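Sorting a catch-all box of toys and household odds and ends – where do you start?
Posted in Home and Storage, December 19, 2025

Margareta Matei

Hello all. We moved to Rimmont in April and I still have one big box that everything went into on the last day, when we'd stopped being sensible. Bricks, bottle tops, cutlery, bathroom bits, the children's small toys, you name it. Every time I start on it I end up with little heaps all over the carpet, then somebody needs their tea and it all goes back in again (I've done this 4 times now, I'm ashamed to say). I don't mind spending an afternoon on it but I'd like to finish! Is there a proper order to do it in, and what do you do with the odd things that don't belong to any set? Also, is it safe to put a fork that's been in with the toys back in the kitchen drawer?

keeps_the_lids

Just tip it out and chuck what you don't want. 20 minutes with a bin bag. Life's too short.

Bogdan Dumitrescu

Oh, I do sympathise, we had a box just like it after we left Cendwood and it followed us through two flats. I wouldn't tip it on the carpet, as small things vanish into the pile and you'll be finding them with your bare feet until summer. What worked for us was a large, shallow-ish bin with a hard floor and proper sides. Put in a few handfuls at a time and spread them out so nothing is sitting on top of anything else. If you're called away you can leave the whole lot where it is and come back to it after tea.

I go by room and leave the question of keeping or throwing for later, otherwise you get stuck on every single piece. Anything for the kitchen comes out first, so forks and spoons, then bathroom things, then toys.

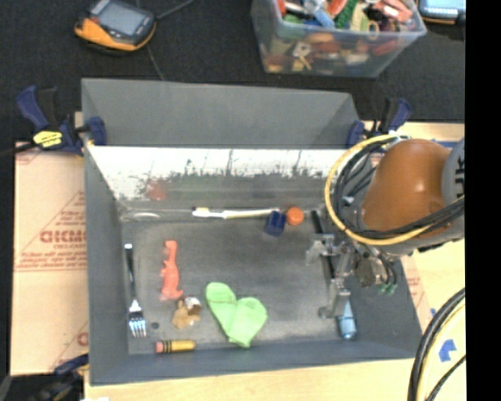
A fork is easy enough. Hot water, washing-up liquid, a good rinse and back in the drawer it goes – I'd only think twice if it were rusty or bent. A toothbrush is another matter. Once it's been rolling about with blocks and bottle caps I wouldn't put it near anybody's teeth, but it's grand for scrubbing round taps, so ours went under the sink.

Single blocks go in a jar on the shelf, and if the rest of the set hasn't turned up in 8 weeks they go to the charity shop with whatever else is leaving. Loose caps I try on the bottles in the cupboard and then recycle. Good luck with it, and do let us know how you get on!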